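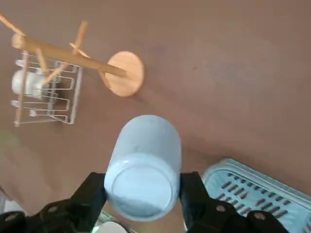 Right arm loses position after an hour, left one is fine

Forum > Small Cells > Two-arm setups

pegboard66
Sunday, February 4, 2018

Quick background. Two Zivine arms on one table, white ones, each on its own metal plate bolted down to the top. Running pick and place on household stuff, cups onto a mug tree, cups into a dish rack, that kind of thing. Controller is the Farnia box, software whatever it shipped with plus one update.

Problem is the right arm. Home it cold, touch off on the table, perfect. Run it an hour. Touch off again and it's low and toward the middle of the table. Not much, enough that it misses a mug tree peg. Re-home and it's still off, which is the part I don't get. Power down overnight, comes back good.

Left arm same program mirrored, never does it.

Tried so far
new finger pads
re-homed (lots)
swapped the wrist cam cable
lowered the speed on the right side to match left exactly

Fredy Castaño set this cell up before me and his notes say "check right plate" with no date and nothing else. Thanks Fredy.

What would you check first? Would like to not pull the arm.

torquestripe
Posted 9:14 am

Plate. The note told you.

Put an indicator on the edge of the plate, other end on the table, push the arm by hand with the motors off. If the needle moves and doesnt come back you have your answer. Ten minute job.

dbrannigan
Posted 9:40 am

Not convinced its the plate. A loose plate doesn't fix itself overnight. "Comes back good after power down" is heat or it's encoder offset, one or the other.

Which joint is warm at the end of the hour? Put your hand on them. Shoulder first.

Darnell Brannigan
Mudgway

pegboard66
Posted 10:02 am

Shoulder is warm both sides. Right maybe a bit more. Don't have a thermometer here.

Will do the indicator after lunch.

oldfixture
Posted 10:31 am

Before anybody takes anything apart, how is the cable dressed on the right arm? Had one of these where the strap was pulled so tight the bundle was a spring. Cold it was stiff but it sat where it sat. Warmed up, the bundle relaxed and the pull changed. Arm sagged toward the strap side. Exactly low and in. Drove me nuts for most of a September.

Post a wide shot of the whole table.

pegboard66
Posted 11:20 am

Wide one, arms parked. Dont mind the mess on the bench behind.

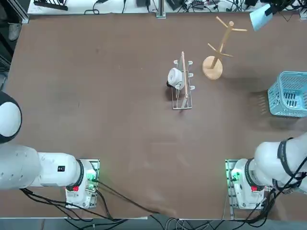 Cable dress on mine has never been touched as far as I know, unless Fredy did it. Strap is the factory one I think. Cables come out of each base and go down off the near side of the table, no tray, no clips, they just go. I can see what oldfixture means now that I look at it from up here, there's a black strap wrapped around the upper segment on the right arm and the cables are bunched in with it. I never had a reason to look at it. Green lights on at both bases, no fault codes in the Farnia log.

oldfixture
Posted 11:33 am

Yeah I'd start there. Also your two bundles leave differently. Left side has that one long cable going off on its own toward the middle of the front edge, right side curls off at the corner. They're not pulling the same. You can't compare left and right until they're dressed the same.

Do this:

1. Park the right arm, motors off, power off at the Farnia box.
2. Mark where the strap sits. Tape, paint pen, whatever.
3. Undo it. Let the cables hang however they want.
4. Swing the shoulder end to end by hand and see where the bundle goes tight.
5. Put the strap back on with slack at THAT position, not at park.

People always do 5 at park.

torquestripe
Posted 11:41 am

Still the plate. Cable drag doesn't survive a re-home. He said re-home didn't fix it. If the controller knows where the joints are then drag gets corrected, thats what the loop is for.

Base moves = controller has no idea. Fits.

oldfixture
Posted 11:52 am

Loop corrects at the joint encoder. Encoder is on the motor side of the reducer on that model. Anything springy after it you don't see. So drag absolutely survives a re-home.

dbrannigan
Posted 12:05 pm

oldfixture is right about the encoder. torquestripe is right that it's worth putting an indicator on anyway. Do both, one at a time, write down numbers in between. Please one at a time. Every thread in here ends with "changed four things, works now".

pegboard66
Posted 2:48 pm

ok. Indicator on right plate, pushed hard both ways. Moves a hair, comes back to zero. Did the left too, same hair, same zero. Bolts along the plate edges all check fine with the wrench, none turned.

So not the plate? Or not the plate cold.

torquestripe
Posted 2:55 pm

Not the plate cold. Leave the indicator on and run the hour.

What torque did you check to. "Fine" isn't a number.

pegboard66
Posted 3:01 pm

Whatever the click wrench was set at. Will look up the Zivine sheet.

Leaving the indicator on is a good idea, it's out of the arm's way if I put it outboard.

rackandpin
Posted 3:20 pm

Different question, is it the same cup every time? The touch off error and the missed peg might be two problems. If the fingers aren't closing even then the cup sits cocked in the grip and you miss no matter what the arm does. Straight sided cups are bad for it, they rotate in the pads and you don't notice til you go to release.

Also check the bolts on the finger mounts, back of each finger where it goes wide. We had those walk out. Witness mark them.

pegboard66
Posted 3:34 pm

Mostly the light blue cup and a white one. Blue one is worse, ya. Picked up by the sides with the closed end toward the camera it looks straight to me but I can't say I've measured it.

Touch off is done with empty fingers, so that error's real regardless.

dbrannigan
Posted 3:50 pm

Then leave the fingers for last. rackandpin has a point but it's a second problem if it's one at all.

pegboard66
Posted 6:26 pm

Results. Changed ONE thing.

Ran the hour with the strap as it was, indicator on the plate the entire time. Plate needle did not move. Touch off at the end was low and in, same as always. So torquestripe I'm sorry but it isn't the plate.

Then undid the strap with everything still warm. Arm came up. Visible, by hand you could see the fingers lift off the shim. Touched off again, most of the error gone.

Haven't re-strapped it yet. Swung it end to end like oldfixture said and the bundle goes tight way before the end of travel, reaching in toward the center of the table. Which is where all the cup work is.

oldfixture
Posted 6:31 pm

There it is.

Give it more slack than looks right. It'll look sloppy at park. Leave it.

torquestripe
Posted 6:44 pm

"Most of". So whats the rest?

Fine, not the plate. But I'd still torque them to the sheet since you've got the wrench out. And write it on the plate with a date, not like Fredy.

fcastano
Posted 7:10 pm

Fredy here. Somebody sent me the link lol

The note was from when we moved the table. The right plate got shimmed on one corner bc the top isn't flat there. I meant check it's still shimmed. Not related to your thing I dont think. Sorry.

The strap was me too. Factory one split and I put on a Ridell strap, it's got less stretch than the original. I had it loose when I left so someone has snugged it. Ridell part number ends 271 if you want the same again, or go back to the Zivine one, I'd go back.

pegboard66
Posted 7:22 pm

That explains why it doesn't match the picture in the manual. I might have snugged it. Possibly me. In fall when it was slapping the housing.

oldfixture
Posted 7:30 pm

Slapping is fine. Put a bit of felt on the housing if it bugs you.

dbrannigan
Posted 7:48 pm

On "the rest": warm shoulder, grease, normal. Do a warm-up routine before you home. We do 6 minutes of slow full-range moves on both arms then home, then touch off. Never home cold and expect it to hold. That's on both sides, you just couldnt see it on the left because nothing was adding to it.

And clip the bundles at the table edge. Both sides, same distance out from the base. Right now the weight of whatever's hanging below the table is on the arm.

torquestripe
Posted 7:55 pm

Don't clip it hard at the edge. Clip it hard and you've made a fixed point and it'll saw through the jacket right there. Loose loop.

dbrannigan
Posted 8:01 pm

Hard clip, big service loop above it. Been running that way for 2,000 hours on ours, no sawing.

torquestripe
Posted 8:03 pm

Ours sawed.

pegboard66
Posted 8:15 pm

I'll do a soft clip with a loop and check it weekly, you can both be mad.

List for tomorrow so I dont forget
old style strap on right, set slack with arm reached in to center
same on left even tho it's fine
pull that stray cable on the left in with the others
clips both sides
plates to sheet torque, write date
look at the shim (!!)
warm up moves then home
finger mount bolts, witness marks

Yes that's more than one thing. Will touch off between each.

rackandpin
Posted 8:29 pm

Touch off with the blue cup in the grip too, before and after the finger bolts. Curious.

pegboard66
Posted 8:33 pm

will do. Does anyone know if the Zivine strap comes alone or only in the cable kit? Site just shows the kit

fcastano
Posted 8:50 pm

Alone. You have to call them.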